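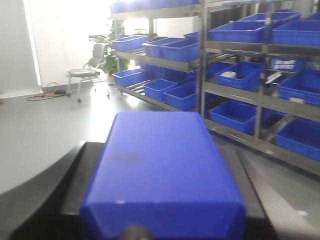 Figure 3. Blue block on the dark platform, bins on the shelving behind.

Section 3: Your First Chore

Read this before you give the arm anything you care about. The Ladell bench arm can pick up a block, and it is good at picking up a block. Whether it can tidy a parts room is a question the sales sheet answers with more confidence than we do.

Before you start

Mount the wrist camera and finish the calibration in Section 2. If you skipped it, go back. The arm will not tell you that you skipped it. It will simply reach, with great poise, for a spot beside the thing you wanted.

Note: Blue on blue is harder than it looks. If your block and your bins are the same color, the Direnov software may take a bin for a very large block. Use the size filter in step 4.

Setting up the pick

1. Put one block on the platform with its long side pointing away from the gripper. Soft edges are fine. Shiny ones are trouble.

2. Clear your coffee off the table.

3. Open the Direnov panel and choose Live View. You should see the block in the lower middle of the picture. If you see mostly ceiling, the wrist is upside down.

4. Under Filters, set Largest Object to 39 percent of the view. Anything bigger will be ignored, including, on a bad day, the block. Lower the camera or raise the number until the outline sits on the block and stays there.

5. Press Teach. Move the gripper by hand until the fingers are on either side of the block, then press Hold.

6. Press Run. Keep one hand near the stop button and the other hand out of the way.

Caution: The arm stops when it feels a push, but it has its own opinion of what counts as a push. Keep fingers, sleeves and lanyards clear.

Bright rooms

A sunny doorway or window behind the work will wash out the picture. Close a blind if you have one, or set Exposure to Manual and turn it down 2 steps. Do not let the software choose. It likes the doorway.

What to expect

On our own bench, Saskia Henare ran 580 picks of a single block and wrote the results up for the Kos release notes. The short version: block to tray is a solved problem, block to open bin mostly works, and taking a small part back out of a bin on a shelf is a job for a person. A person also puts the bin back facing the right way, a skill we have on the list for Kos and have had on the list for a while.

So please don't cancel anyone's shift yet. The arm is slower than your newest hire and needs more light — though it will happily move the same block all night, should you have a block that needs moving all night.

If the arm drops the block

Press Stop, put the block back, and start again at step 5. If it happens on every run, check the finger pads for dust and wipe them with a dry cloth. Replacement pads come from Jestcombe in packs of 2.

Section 4 covers stacking. Buy spare blocks first.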